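Notebook, hand-held demos, November 2018
Bench: main floor, stairs end
Written up by Ankica Vidmar, read over by Damir

Picking up from the Horkley pages. We finally have the handover task in a shape I like, and I want it written down before we fiddle with it again.

Task is called Verkitz in the folder names (Damir's choice, don't ask). Start with both grippers open and level, bring the left one to the part, close, lift, meet the right one in the middle, pass, set down. One demo is one pass. If you stop to scratch your nose, throw the demo out and start over. I did that more than once and it shows in the plots as a lovely flat shelf.

Target for this round is 200 demos, and we have 100 kept after sorting. That's way more than I expected this early! The first 14 were all mine and they're too slow, so I tagged them "slow" and moved them out of the training split. They don't count toward the 100.
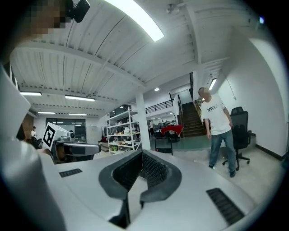

Marker cube and small camera on the other unit, gripper arm out level. Stairs and shelving behind.

Things that made a difference:

Elbows in. With my elbows out the wrist rolls during the close and the pose track gets jumpy right when we need it most. Damir has been doing it the right way from the start and his tracks are gorgeous.

Close slowly, then wait one breath, then lift. The Vlachou script cuts each demo into pieces by finger width, and without that little wait it glues the close and the lift together. I re-cut the last batch with the wait in and every piece landed where it should.

Marker facing the cameras as long as you can stand it. We lose it in the turn before the pass. Filling the gap from the motion data works fine for short dropouts and drifts on long ones, so don't hang around in the turn.

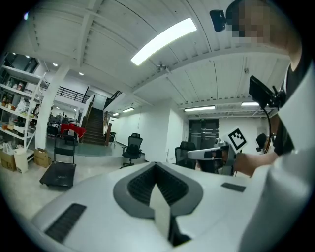

Tracking drift is the thing I most want to beat next. My guess is that it comes from the turn itself: the tag swings edge-on, the solver coasts, and by the time it sees the tag again the two hands disagree on where the middle is. I tried replaying a few demos with the tag offset re-measured and the jump got smaller, which made my whole afternoon. The tag sits right above the gripper with the small camera beside it, so any tilt in the mount goes straight into the pose. I'd like to check the mount with a square before every session and write the reading at the top of the page. Damir thinks once per session is plenty, and also wants a second check after lunch, so I think he agrees with me.

Playback on the Amard arm: 4 tries with the policy from the 100. The reach is so smooth now! The pass still comes in low, and I suspect the offset again. Not touching the gains until that's sorted out.

To do
- re-measure tag offset, both units
- Damir: redo the demos marked "turn" with less dawdling
- add a dropout length column to the Vlachou output
- rename the Horkley folders so the dates sort properly
- book arm time for January, and ask for the long slots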